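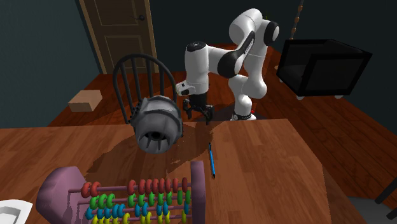 The great soup swap, and what I did with all that barley

4 min read
12 comments

Hello again from a very steamy kitchen! I promised last time that I'd tell you how the soup swap went, and then I got a cold, and then my mother-in-law's freezer died and I inherited a lot of peas, so it's taken me a while to sit down and write. Anyway. It went well. It went so well that we're doing another one, and I've been asked for three of the recipes by so many of you that I'm just going to talk you through the one I know by heart.

If you missed the February letter, the idea is simple. Everybody makes one big pot of soup at home, ladles it into quart containers, and brings it along cold. Then you go home with the same number of quarts you came with, all different. We held ours at the old grange hall out in Dirdale, which has terrible parking and a wonderful long kitchen with two sinks. I drove over from Ellotville with my containers packed in a cooler on the back seat, belted in like children, and I still took the turn by the feed store at a crawl.

People brought such good things. There was a smoky split pea, a tomato with orange peel in it (I was doubtful, I had two bowls), a chicken and wild rice that disappeared before I got anywhere near it, and a very green one that I'm told was mostly lettuce. Lettuce! I've been throwing out sad lettuce my entire adult life. By the end we'd swapped 108 quarts, and I know that because there was a sign-in sheet and I'm nosy.

Mine was mushroom barley. I make it every winter and I've never once written it down, so bear with me.

Start with two big onions, chopped pretty small, in more butter than you think is decent. Let them go slowly. I put the radio on and give them a good half hour, until they're the color of a paper bag. Then in go the mushrooms. I use the plain brown ones from the store and a small handful of dried ones that I've soaked in hot water. Keep that soaking water! Pour it through a coffee filter to catch the grit and add it to the pot later. It looks like a puddle and it's the best part of the soup.

Turn the heat up for the mushrooms and leave them alone. They'll squeak and then flood the pot and then, if you don't fuss, the water cooks off and they start to brown. Salt them after that. A couple of carrots, a stick of celery if you have it, a bay leaf, some thyme, a spoonful of tomato paste that you let fry for a minute so it goes dark. Then stock, and the puddle water, and the barley.

Now, the barley. I used a cup for a big pot for years and always ended up with something you could lay bricks with. Pearl barley keeps on drinking even after you've turned the stove off, and it'll go on doing it in the fridge all night long. My fix is to cook it separately in salted water, drain it, and stir it in at the end. One more pan to wash, I know, but the soup stays soup. If you're freezing it, I'd pack the barley in its own little bag and put the two together when you heat it up. I did not do this for the swap and I apologize to everybody who got a quart of mine and needed a knife.

A splash of vinegar right before you eat, and dill if you like dill. My household is split on dill.

A few of you asked about containers. I've gone over to the wide straight-sided ones because soup slides out of them while it's still half frozen, and the ones with shoulders make me say bad words. Leave an inch at the top. Write on the lid before you fill it, not when it's damp and the marker skids all over. We had one quart at the swap labeled only "GOOD," and I took it home, and it was lentil.

Also, somebody asked what I do about oven rolls to go with all this. I cheat. I make the dough the night before, park it in the fridge, and bake them at whatever the card says, which in my grandmother's handwriting is either 375 or 875. I've been going with the first one.

The next swap will be at the Magnusson barn, with the big doors open if the weather's kind. Bring your soup cold and your containers labeled, plus a spare bag to carry things home. If you make something with nuts or shellfish in it, put that on the lid in big letters, please. And I'm told there will be a bread table this time, so come hungry!

Next letter I want to get into beans, and whether you should soak them, and I already know I'm going to get mail. If you've got a strong opinion send it now and I'll put the best ones in. I still have all those peas, too, so if you have a pea recipe that isn't soup, I'm begging you.

205 likes
Share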